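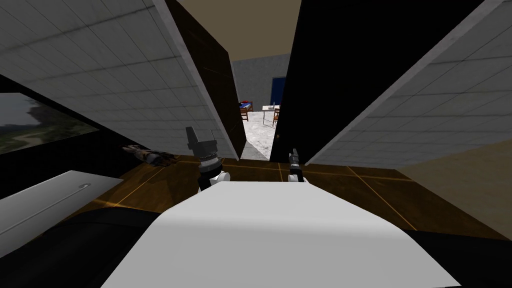
Search the help pages Go

Wrist camera picks fail in the simulator, class project

Posted in May by ilen_lab2

I'm in the Jaddale robotics class and our team project runs in Ruvness. The robot has to pick up a piece of fruit and open a drawer, using the wrist camera to line up. With seed 1084 the gripper keeps stopping in the wrong spot. We have tried 3 approach speeds. What should we check first?

ng_bench

Check these before you touch the speeds:

- Camera mount. If the mount angle in your config is off by even 5 degrees, the fingers end up beside the target.
- Finger centering. Pause before the close command and look for the round target between both fingers, as with the orange one here. 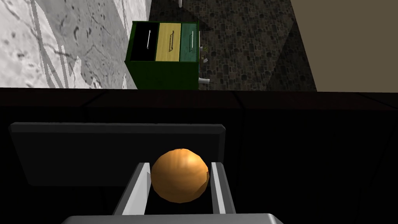
- Close command. Send it only after the arm reports that it has stopped. Ours was going out two steps early.

For the drawer, use the knob as your target and leave the front panel out of it. A dark front on a dark cabinet gives the detector very little to work with, and a brown knob is much easier to find.
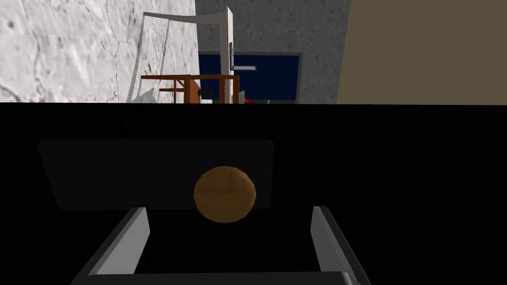

Do we have to use the same seed for the class demo? Any seed is fine for the demo, but write it in your report so the run can be repeated.

tilecount

had the same problem last term. restarting fixed it, not sure why

ruvness_helper

Save a wrist view with nothing in the gripper too - it makes a good baseline. Check that both fingers show up at the bottom, then compare it with your failed runs. 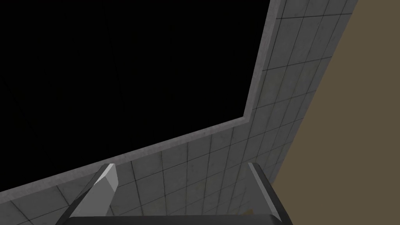

Wrist view, gripper open and empty over the tile.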